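Getting Old Sticker Glue Off a Glass Jar
2 min read

Soak the jar first - a sink of warm water and a good squirt of dish soap will do, and it's fine to wander off for a while.

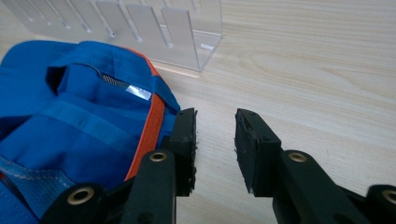 1. Peel away whatever paper comes up easily, and don't fuss over the rest.
2. Rub a spoonful of cooking oil into the sticky patch and leave it for 22 minutes or so (I usually make tea).
3. Scrape gently with an old plastic card, then wash well.

Note: Pavar jars have a painted rim, so keep the card well below it.

Caution: never pour boiling water into a cold jar!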